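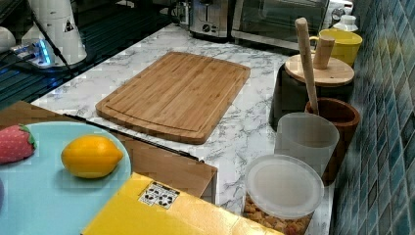 Myroslav Stelmakh
@mstelmakh · Apr 12, 2021

Kitchen week for the Jokureck set! Starting a little thread because people keep asking me what "collecting data" means all day long. Mostly it means a lemon.

1/ The task we're recording right now is one line on the sheet: "put the lemon on the cutting board." The lemon starts on the blue plate, next to a strawberry it's supposed to ignore. We record that over and over until the model has seen enough ways of doing it.

2/ Our target is 3,000 good examples across all the kitchen tasks by July. Good is the word that hurts. A take where I bump the plate and then fix it goes in a separate folder, and I have very mixed feelings about how big that folder is getting.

3/ I love this counter for it. Marble with gray veins, blue and teal tile along the wall, a whole crowd of cups and canisters on the right. Our first batch (the one we called Listetti, don't ask) was all on a plain gray table and the model got totally lost the moment it met a real kitchen.

4/ Someone asked if we tidy up first. Nope! The mug stays, the canister stays, the box under the plate stays. We only move things between sets, and then we write down what moved.

5/ The board goes down at a slant on purpose. When everything was lined up nice and straight, the model learned "straight" and sulked about anything else. So every 12 takes the board gets turned, and the plate goes somewhere new too.

6/ Shiny stuff is still the worst. The yellow box down front, the black surface over on the far side with those long streaks of light on it - I've got a running bet with myself on which one confuses the lemon finder first. Yellow box, surely.

7/ Labels! Each take gets a sentence typed by a person, and we ask for 2 different wordings. "Move the lemon to the board" and "lemon goes on the chopping board please" are both fine. I like the polite ones.

8/ We use Bhatt for the labeling and it's okay, but it logs me out if I stop for coffee. If anyone from Eroston is reading, your old tool had a keyboard shortcut for "skip" and I miss it so much.

9/ Best day so far was 90 keepers before dinner. My wrists had opinions. I'm trying for shorter sessions now with a stretch in the middle, and the takes from the second half look a lot less sloppy.

10/ Strawberry gets its own task next, same plate, same board. Will post how it goes. And if you've recorded with soft or squishy things, tell me how you name them in your sheets, mine are a mess.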